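Chapter 8
The Drawer Where Everything Goes

In this chapter you will learn to sort a mixed kitchen drawer, to choose what stays in it, and to keep the order after the first week.

Almost every kitchen has one drawer that receives the things without a home. In the Takeda family it was the widest drawer, close to the bench where Wakana makes the lunches. When her mother Miyuki measured it for a new tray, she found that the inside was 870 millimetres wide, and still the vegetable peeler could not be found at 3 in the afternoon, when it was needed.

A mixed drawer grows slowly. A screwdriver is used to tighten a pot handle and stays near the stove. The scissors from the desk come to open a bag of rice. In this book we call such objects visitors. The objects which are used for cooking or eating we call residents. Before you read further, open one drawer at home and write down the visitors you find.

The tray is the first tool of order, but it has a limit. It gives a place to long, narrow things, and what does not fit is put down in front of it. This front part is called the apron of the drawer. Renji Yoshida, who fitted kitchens in Skorkelham for 11 years, advised his customers to leave the apron free, so that the hand can reach the tray without moving anything.

The bench must be considered together with the drawer. Tools taken out for a small repair are often laid on the bench among the food containers, and there they begin a second collection.

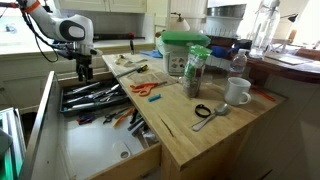
Figure 8.1 An open drawer with its utensil tray at the back. Scissors and orange-handled pliers lie on the apron; more tools are on the wooden bench.

Look at the figure and decide which objects are visitors. Compare your answer with a classmate's. You may not agree about the scissors, and Section 8.3 returns to this question.

8.1 Emptying the drawer

Begin by spreading an old towel on the table. Take out the loose things first and the tray last, then wipe the base of the drawer with a damp cloth and let it dry.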